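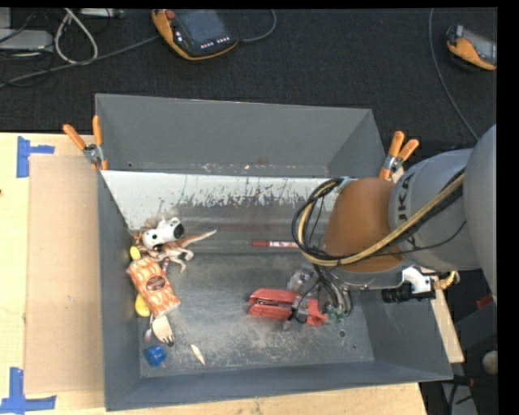 A grey bin on a pale wooden tabletop, with a robotic arm reaching in from the right.

Two nights in Wurkcombe

The last bus up the hill to Wurkcombe leaves the station at half past six, and if you miss it the taxi costs more than dinner. We caught it with a minute to spare, along with a man carrying a roll of carpet and several schoolchildren who got off at the first stop. After that we had the back seats to ourselves for the long climb past the reservoir.

Wurkcombe used to be a place people drove through. It has one main street, a square with a covered market and a river that is louder than you expect at night. The wool mill closed a long time ago and the big coaching inn went the same way soon after. For years the only beds were above the two pubs, and neither made much effort to let them. Then the Stindent opened in the old mill offices, and the town began to turn up in weekend supplements.

The Stindent is a small hotel with 25 rooms on three floors. The front door is on the river side, down a short flight of steps, and guests with heavy cases should ask to be let in from the yard instead. Reception is a plain desk next to the stairs. We were given a key on a leather tag, a card with the breakfast hours and directions to our room, which we still managed to get wrong. The corridors bend in odd places where two buildings were knocked together, and there is a half-landing on the second floor that seems to belong to neither.

Our room looked over the weir. It had a good firm bed, a deep windowsill wide enough to sit on and a shower that ran hot straight away. The wardrobe was too shallow for coat hangers, so our jackets hung at an angle with the door open. There was a kettle, proper milk in a flask and two slices of ginger cake under a cover. The television was small and mounted too high, although we only turned it on for the weather.

Light sleepers should think about which side they want. The river rooms are prettier and the water is a steady noise all night, which I like and my companion does not. The yard rooms are quieter until the bread van arrives at five. Rooms on the top floor have sloping ceilings, and anyone over six foot will find the bathroom awkward. There is no lift. A ground-floor room with a wet room and wide doorway can be booked by telephone, but it does not appear on the website.

Dinner is served in Guzmán, the hotel's restaurant, which has its own entrance and gets plenty of custom from the town. The menu is short and changes through the week. On our first evening we had leek and potato soup, then hake with white beans and a sharp green sauce. The beans were the best thing on the plate. The lamb shoulder for two came in its own dish and would have fed three. Puddings are less certain: the almond tart was dry at the edges, while the baked custard with rhubarb was so good that we ordered it again the second night. Wine starts at a fair price, and there are several by the glass. Service slows down after eight, when the tables fill, so it is worth eating early if you have children with you.

Breakfast is simpler. There is a table of fruit, yoghurt, ham and cheese, with eggs cooked to order. The toast comes from the bakery across the yard and is cut thick. Coffee is by the pot. We were warned that the kitchen stops taking egg orders at half past nine, and it does.

There is enough in Wurkcombe to fill two days at an easy pace. The market runs in the mornings and is mostly food, with one stall of second-hand tools and another selling nothing but buttons. The church is usually open and has a painted ceiling that needs good daylight. Behind it a path climbs to the moor gate and then follows a wall to a viewpoint 600 feet above the town. Allow an hour and a half there and back. We went in March and found the upper part boggy, with a stretch near the second stile where boots were needed.

For a longer outing, the old canal towpath runs 4 miles down the valley to the Lidon, a café and bar in a former lock-keeper's house. It does soup, toasted sandwiches and a solid fruit loaf, and dogs are welcome in the front room. The path is level and firm enough for a pushchair. A bus back to town stops by the bridge every hour until the middle of the afternoon. We walked both ways and were glad of the bath towels, which at the Stindent are enormous.

Wet-weather options are limited. The mill museum has two floors of looms and a good film about the river, but it is only open from Easter onwards. The library has armchairs and a local history shelf. The nearest cinema is a 25-minute drive.

We paid around 200 pounds for two nights in a river room, with breakfast but without dinner. Prices go up in the summer months and again for the December market. Parking in the yard is free, though the spaces are tight and the gate is locked at eleven. Dogs are allowed in the ground-floor rooms for a small charge. Children are given camp beds, which need to be requested when you book. Check-in is from three in the afternoon, but bags can be left behind the desk any time after breakfast.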